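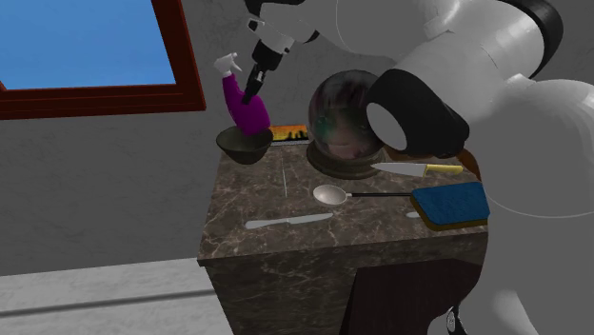
A robot hand is called a gripper, and choosing a good one takes a lot of testing. At Sorcombe, a team led by Kartini Majimbun compares two of them, the Kasasis and the Yuen. They start inside a computer, where nothing can break. A spray bottle is a hard test – it is fat at the bottom, has a trigger on top, and can lean over in a bowl the way the purple one does. Flat things like a spoon or a butter knife are tricky in another way, as narrow fingers have to get very close to the table.

Each gripper gets the same 59 tries with each object. A computer keeps score. After 1,224 tries in all, the team picks seven objects and repeats the test with a real arm.

Print this page
E-mail this page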